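A Slow Afternoon of Bread Rolls with Little Ones

I have made these rolls with my children on more rainy afternoons than I could possibly remember, and I still look forward to it every time (even to the flour on the floor, well, nearly). The recipe came from my neighbour Ravindra Singhal, who bakes far better than I do and kindly wrote it on the back of an envelope for me.

Start straight after lunch. Put 500 g of strong white flour in your biggest bowl with 7 g of dried yeast, a teaspoon of salt and a good spoonful of honey, and let everybody have a stir. Pour in 300 ml of warm water, a little at a time, and bring it all together with your hands. 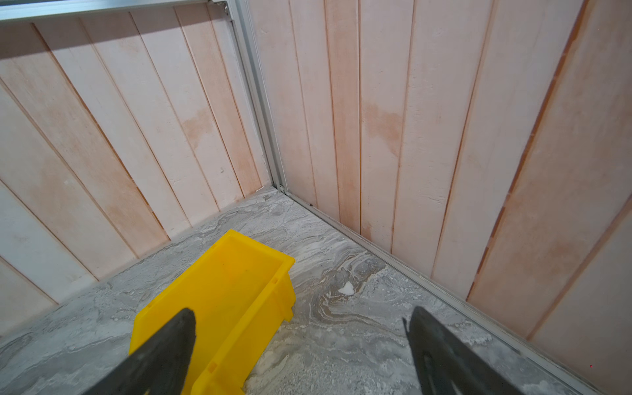 Now for the kneading, which is the part mine love best! Give each child a lump of dough and let them push and fold and thump it for ten minutes or so. Little arms get tired, so I usually finish it off myself while they choose a story.

Cover the bowl with a clean tea towel and leave it somewhere cosy until the dough has doubled. Shape it into twelve balls, let them puff up again for half an hour on a greased tray, then bake at 200°C for 15 minutes, until they are golden and sound hollow when you tap them underneath. We eat ours with butter and plum jam, and any left over go into the freezer for packed lunches.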